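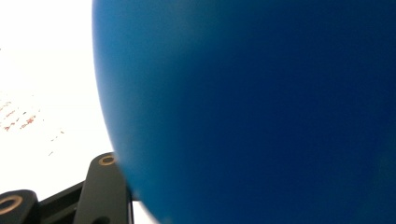
No. 56

Home | Posts | Stuff I Own | About

5 min read

The blue ball stays, for now

I have owned an exercise ball twice before. The first went flat in a closet in Ornville and the second became a thing the cat sharpened herself on, with the result you would expect. So when my neighbor Aishwarya Unnithan offered me hers, a big glossy blue one, I said yes in the tone of somebody agreeing to store a canoe.

She swears by it. She sat on it at her desk for nine months and says it fixed her lower back. She also changed jobs, bought a new mattress and quit carrying a laptop bag in those nine months, but the ball gets the credit.

I gave it a fair try. I sat on it for a week of mornings, and I can report that my back felt the same and my thighs got tired. By lunch I was slouching exactly the way I slouch in a chair, only with a slight bounce. Bořivoj Brabec, who I share the workroom with, asked me to stop bouncing during calls.

Then there is the matter of where a ball goes. A chair goes under the desk. A folding table goes behind the door. A ball goes wherever it likes, and with a shiny blue one you see it from every doorway. I looked at those ring stands they sell to keep one in place. Sorlow wanted more for a ring than I would pay for a second ball, and the reviews for it all sounded like the same guy.

While I was down at that level I started noticing the little reddish-brown specks on the white. I don't know what they are. Rust, maybe, or old coffee. My sister says curry, but she says that about every stain. I have read that baking soda lifts anything. I have read that about vinegar too, usually from people who then mix the two together and admire the fizz. I'm going to start with dish soap and a rag and see how far I get before I believe anyone.

What I will say for the ball is that it's good for stretching. Lying back over it for a few minutes after dinner feels nice, and I don't need a study to tell me so. Would a rolled-up blanket do the same job? Probably. I plan to find out, and if the blanket wins, the ball goes back across the hall before November.

Older post | Newer post | Back to top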